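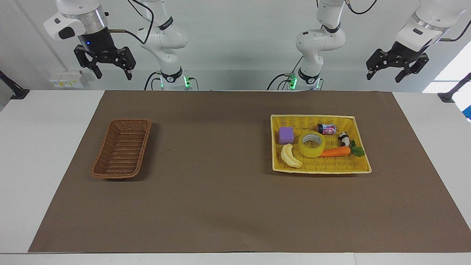
How far from the wall should the dehumidifier stand?

Leave 300 mm between the back grille and the wall, and the same on the side with the water tank. The front can face into the room with nothing in the way. The top must be kept clear at all times.

Section 4. Setting up your Dririsora dehumidifier

This section covers unpacking, choosing a place, first start, setting the humidity level and fitting the drain hose. Cleaning is in Section 6. If you have the wall-bracket version sold by Trikham, use the bracket leaflet for steps 1 to 5 of 4.2 and then come back to 4.3.

4.1 Unpacking

1. Stand the carton upright with the arrows pointing up. Cut the tape along the top only.

2. Lift out the upper foam block. The drain hose, the hose clip and the spare filter are pressed into the underside of it.

3. Take hold of the unit by the two side recesses and lift it straight out. Do not lift it by the tank handle.

4. Peel the blue tape from the tank, the float cover and the louvre. There is a second strip of tape inside the tank bay, across the float. Pull the tank out to reach it.

5. Check the power cord and plug for damage. If either is damaged, do not plug the unit in. Contact the shop.

6. Stand the unit upright and leave it switched off for at least four hours. If it was delivered on its side, leave it overnight.

Caution: The compressor can be damaged if the unit is started too soon after being tilted. This also applies later on, when you move the unit by car or carry it up stairs on its back.

Keep the carton and both foam blocks until the guarantee has run out. Returned units must be packed in them.

4.2 Choosing a place

1. Pick a level, firm floor. Thick carpet is not suitable unless you put a flat board under the castors.

2. Put the unit as near to the middle of the damp area as you can. In a bedroom or living room this is usually on the outer wall side. In a cellar it is usually at the foot of the stairs.

3. Keep curtains, coats and drying laundry away from the back grille.

4. Plug straight into a wall socket. Do not use an extension lead or a timer plug.

5. Lock the two front castors by pressing the grey tabs down.

6. Close outside doors and windows. Doors between rooms may be left open if you want to dry more than one room, but it will take longer and the reading on the display will only be true for the room the unit is standing in.

Caution: Do not use the unit in a bathroom or wet room, or anywhere it can be splashed. Do not stand it in a cupboard, even with the door open.

Note: The unit works best in rooms between 10 and 30 degrees. In a colder room, frost forms on the coil and the unit will stop from time to time to clear it. The defrost light comes on while this happens and the fan carries on running. There is no need to switch anything off.

4.3 First start

1. Push the tank in until it clicks. If it does not click, the float has probably slipped off its hinge. Take the tank out, lift the float cover, press the float back on to its two pins and try again.

2. Plug in. You will hear one beep and the power light will come on red.

3. Press POWER. The louvre opens and the light changes to green.

4. Wait. The display shows two dashes while the sensor settles. After that it shows the humidity in the room as a percentage.

5. Press MODE until AUTO is lit.

6. Leave the unit running for 15 minutes. The air from the louvre should feel slightly warmer than the room.

A new unit may give off a faint smell of plastic for the first day or so. A smell of burning is a different matter. Switch off, unplug and do not use the unit again until it has been looked at.

The display reads up to 95 per cent. If the room is wetter than that, it shows HI. After a leak or a flood HI may stay on the display for a day or longer. Let the unit run and empty the tank when asked.

4.4 Setting the humidity level

AUTO is set at the factory to keep the room at 55 per cent, and this suits most homes. To choose your own level:

1. Press MODE until SET is lit. The number on the display flashes.

2. Press the up or down arrow. Each press changes the level by five.

3. Stop pressing. After five seconds the number stops flashing and the level is stored.

The compressor stops when the room reaches the level you have set and starts again when the reading has gone up by three. The fan carries on for a few minutes after the compressor stops.

Suggested levels:

Living rooms and bedrooms: 50 to 55
Cellars and stores with cardboard boxes or books: 50
Rooms with wooden instruments or old furniture: 55 to 60 (ask the maker or restorer if you are not sure)
Drying clothes: use LAUNDRY mode, which ignores the set level

Note: Setting a very low level does not dry the room any faster. It only makes the unit run for longer once the room is already dry.

In LAUNDRY mode the fan runs at full speed and the compressor does not stop. Hang the clothes so that air can pass between them, at least an arm's length in front of the louvre. The mode switches itself off after eight hours.

4.5 Emptying the tank

When the tank is full, the unit stops, beeps five times and shows FULL.

1. Wait until the fan has stopped.

2. Pull the tank out slowly with both hands. It is heavy when full.

3. Pour the water away from the corner marked with a drop. Do not drink it, give it to animals or use it in a steam iron.

4. Wipe the outside of the tank if it has dripped.

5. Push the tank back in until it clicks. The unit starts again by itself after three minutes.

A few drops on the floor of the tank bay are normal. Wipe them up with a dry cloth. If there is more than that, check that the tank is not cracked and that the unit is standing level.

4.6 Fitting the drain hose

With the hose fitted, the water runs away to a floor drain or a sink below the level of the outlet and the tank is not used. The tank must still be in place or the unit will not start.

You will need: the supplied hose, the hose clip, a flat screwdriver.

1. Switch off and unplug.

2. Empty the tank and put it back.

3. Unscrew the round cap at the lower back of the unit, turning it anticlockwise. Pull out the rubber bung behind it. Put both in a safe place.

4. Slide the clip over the hose. Push the hose on to the outlet as far as the raised ring.

5. Move the clip up to the ring and tighten it. Do not overtighten. The outlet is plastic and will split.

6. Lead the hose to the drain. It must slope down for its whole length, with no loops and no kinks.

7. Plug in and start the unit. Check the joint for drips after an hour, and again the next morning.

The supplied hose is 1,075 mm long. If this will not reach, buy a longer hose of the same inside width. Do not join two lengths, as the joint tends to catch fluff and block.

Caution: The hose can freeze in an unheated garage or outbuilding. Do not use the drain hose where the temperature may drop below freezing.

To go back to the tank, take off the hose, push the bung in firmly and screw the cap on over it. If the bung is left out, water will run down the back of the unit on to the floor.

4.7 If something is not right

The unit will not start. Check the socket with a lamp. Check that the tank has clicked in. If FULL is lit with an empty tank, the float is stuck. Free it as in 4.3, step 1.

The unit runs but there is little water. The room may already be dry, or it may be cold. Look at the filter too. A filter grey with dust will cut the amount of water by a good deal.

The number on the display does not go down. A window or outside door may be open, or the room may be too large for one unit. New plaster and newly laid screed give off water for weeks, and the reading may hardly move in that time.

The unit is noisy. Check that the castors are locked and that the floor is level. A gurgle for a short while after the compressor stops is normal.

E1 or E2 on the display. Unplug for ten minutes and start again. If the code comes back, contact Dunville service and have the serial number ready. It is on the silver label inside the tank bay, on the left.

Text: Liv Lundgren. Checked by Kibet Swai. Reprinted in April with changes to 4.4 and 4.6.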